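Clindport Estuary School Programme: frequently asked questions

Compiled by Elmarie Mabaso for parents and anyone else who has been asked for money

What is the programme?

A marine science day for pupils, run out of the old net store at Clindport by the Mtshali trust. Children come by coach, look at plankton under a microscope, measure a crab or two and go home with wet socks. The trust says it teaches them "how an estuary works". I have sat through it twice as a parent helper and would put it lower than that.

How many children have been through it?

The annual leaflet says 2,827. I asked how the figure was reached and was told it is a total of visits, so a child who came in the first year and again with a youth group counts twice. It may still be a good number. It is a number of coach seats, though, and the leaflet ought to say so.
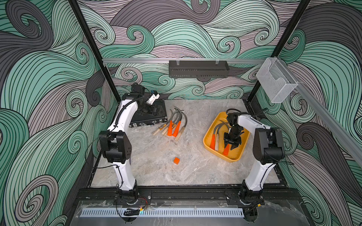

Does one day by the water change what a child knows about the sea?

Marine education has always leaned hard on the single memorable visit, and the evidence offered for it here is a form filled in on the coach home. Children who have just had a day off maths will tick the smiling face. There is also the matter of what sort of sea they carry about with them already: great curling waves in mint green and grey with black outlines, the kind that covers those walls, and very little mud. An estuary is mostly mud. If the day did nothing except correct that, I would call it a fair use of a coach, but the form doesn't ask about mud.

Who checks the teaching?

The trust checks it. Lwazi Zulu, who runs the bookings, told me an outside review was planned for October. I have asked to see it and am still asking.

What does it cost?

Schools in Avville pay 60 pounds a class plus the coach. Schools further off pay the same, with a dearer coach. The trust describes this as "heavily supported" and does not say by how much, or by whom.
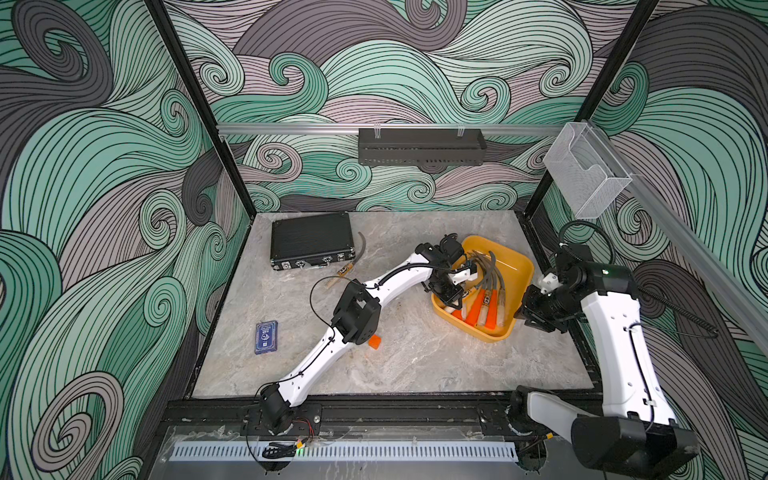
Kagiso Shezi wrote in to say that I am being unfair about the price. The nearest thing on offer, the Bondidby aquarium, charges by the child and gives them a worksheet, and at Clindport they at least handle something alive. I accept the point about the worksheet. I would still like to see the accounts.

Do the crab counts go to real scientists?

The leaflet calls the pupils "citizen researchers". The counts are written on a whiteboard, photographed and stored. I could find no report that uses them. Two teachers I spoke to thought they went to a university, and neither could name it. 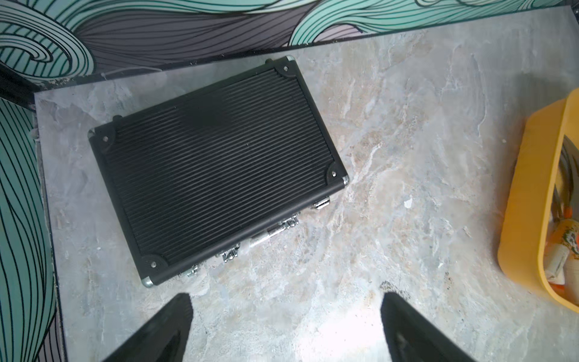 What should my child bring?

Wellingtons, a waterproof coat, a packed lunch and a spare pair of socks. The net store has no heating.

Can I keep my child out of it?

Write to the class teacher before the coach is booked — after that you will be asked to pay your share whether they go or not.

Related pages
Crab season at Clindport: what the counts leave out
Letters on the harbour dredging plan
Coach hire for schools in Avville
Bondidby aquarium: opening times and prices

Contact the editor | Copyright Clindport Parents' Pages | Last changed 27 February 2023 | Back to top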